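The Green Pot

Hema Rai got the apartment on a Wednesday in October, along with two keys and a list of things the last tenant had left behind. The list was short. Shower curtain, one lamp, cooking pot.

She had taken a job in the billing office at Tresix, and the rent was 900 a month, which left her enough for food if she cooked it herself. She had never cooked much. Her mother did it at home, and after that she had lived over a sandwich shop.

For the first week she ate cereal. The pot stayed where it was, and she wiped the counter around it.

On Saturday there was a knock. The woman at the door was older, with a canvas bag over her arm.

"Pavithra Amin," she said. "Next door. Did Esta leave you the pot?"

"I guess she did. Do you want it?"

"No, I've got one. I gave her that one." She looked past Hema into the kitchen. "Have you used it?"

"I can't read it."

"Esta couldn't either. She used it every night for 9 years."

Pavithra reached into the bag and put a sweet potato in her hand. It was heavier than it looked.

"Water in the bottom, lid on," she said. "Turn the dial until the light comes on. Check it with a fork."

"Which setting?"

"Try one. If it's wrong, try another."

Then she went back to her own place and Hema heard the chain go across.

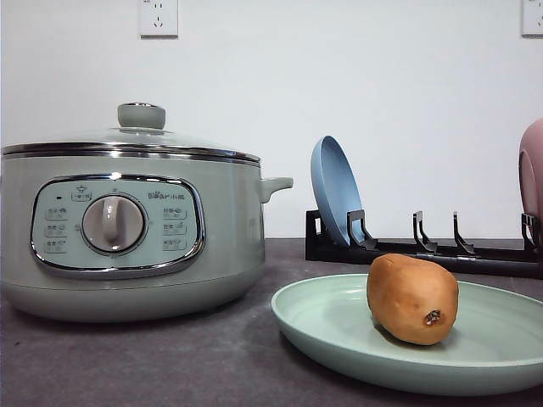 Hema washed the potato and looked for something to put it on. She had two plates, and the mint-green plastic one was clean. She stood the potato up on its end and it stayed there, so she left it and turned to the pot. Six little labels ran down the sides of the dial, three and three, each with a picture next to the Chinese writing. The only word she could read was Bear. She lifted the glass lid by its knob and looked in, then ran the tap and found a measuring cup.

She thought about calling her mother, who would know how much water. But her mother would also ask about the job, and whether the building was safe, and why she hadn't called on Sunday. She poured in one cup and then half of another.

She picked a setting on the right side and sat down at the table with her work bag. There was a form from Tresix to fill out. Under emergency contact she wrote her mother's name, and on the second line, after a minute, she wrote Pavithra Amin — next door. She didn't have the number. She would have to go over and ask for it.

She got up to look for a fork.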